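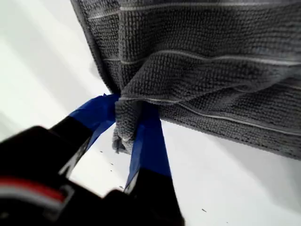 Toalla gris con finas rayas claras.

Nokine: medidas y herrajes de ventanas abatibles y oscilobatientes

Nokine es una tabla de ventanas de vivienda medidas en obra, con los herrajes que llevan montados y los repuestos que admiten. Sirve para identificar un compás, una bisagra o una cremona a partir de unas pocas cotas, sin desmontar la hoja.

Contenido

La versión actual tiene 318 ventanas, una por fila, y una segunda tabla con 153 referencias de herraje. Las dos se unen por el campo ref_herraje. Una ventana de dos hojas ocupa una sola fila y la hoja pasiva se anota en sus propias columnas, que quedan vacías en las demás.

ventanas.csv — medidas y datos de montaje
herrajes.csv — referencias, mano, carga máxima, acabado
equivalencias.csv — qué referencia sustituye a cuál
LEEME.txt — este texto

Los archivos están en UTF-8, con punto y coma como separador y coma decimal. Si se abren con una hoja de cálculo en configuración inglesa, las cotas con decimales entran como texto y hay que convertirlas.

Campos principales

ancho_hoja y alto_hoja van en milímetros y se toman por el canto exterior de la hoja, junta no incluida. canal es la anchura del canal de herraje. eje es la distancia del eje del canal al solape. Este último dato falta en bastantes filas antiguas, porque en la primera campaña no se pedía, y no se ha rellenado por cálculo.

mano toma los valores D o I, siempre vista la ventana desde dentro. Quien venga de catálogos que la dan vista desde fuera tendrá que invertirla.

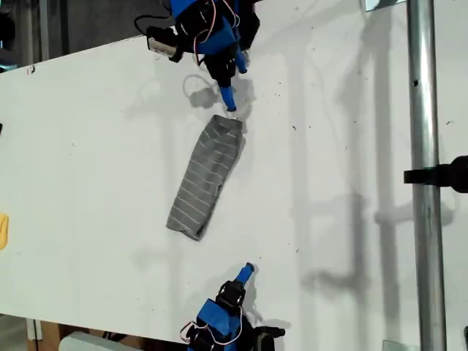

El campo material admite PVC, aluminio, madera y mixto. En las mixtas se considera material el de la cara interior, que es donde va atornillado el herraje. El color no se recoge.

estado es una nota del uno al cinco puesta por quien mide: 5 equivale a un herraje que cierra sin esfuerzo y 1 a uno que ya no cierra. Es una apreciación a mano y no conviene usarla para comparar marcas.

Cómo se midió

Las medidas se tomaron con la hoja abierta a 90 grados, con metro rígido para la hoja y calibre para el canal. Cada cota se midió dos veces. Si las lecturas diferían en más de un milímetro se repetía y se guardaba la mediana de las tres. Las hojas alabeadas llevan la marca A en la columna avisos; en ellas el alto corresponde al lado de las bisagras.

Las ventanas proceden de dos promociones de viviendas, Rantala y Drelley. La primera es casi toda de PVC. En Drelley hay aluminio sin rotura de puente térmico y algo de madera repintada, y ahí el canal puede salir más estrecho de lo real por las capas de pintura.

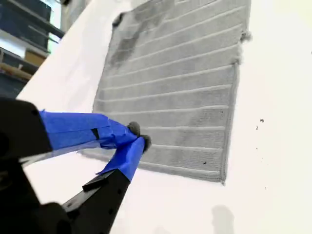 Por el equipo de datos de Braltum — 25 de abril

Limitaciones conocidas

No hay correderas, ni elevables, ni puertas balconeras con umbral. Tampoco ventanas de tejado. Los herrajes ocultos están mal representados: solo aparecen 24 y casi todos son del mismo tipo, así que las equivalencias propuestas para ellos deben comprobarse con la pieza en la mano.

La carga máxima es la que consta en la ficha de cada herraje. No se ha ensayado. El peso de la hoja tampoco se mide; quien lo necesite puede estimarlo con las columnas vidrio_ext y vidrio_int, que dan los espesores.

Cambios

En la versión de diciembre se corrigió la mano de un bloque de filas de Drelley que se habían anotado desde fuera. Los identificadores no cambiaron. También se eliminó la columna precio — quedaba desfasada enseguida y daba lugar a consultas que no podíamos atender.

Uso y correcciones

La tabla puede copiarse y modificarse citando a Braltum como origen. Para avisar de un error basta con indicar el id_ventana, el campo y el valor que se considera correcto, a ser posible con la cota tomada de nuevo. Las correcciones aceptadas se incorporan en la versión siguiente y la fila afectada lleva una R en avisos.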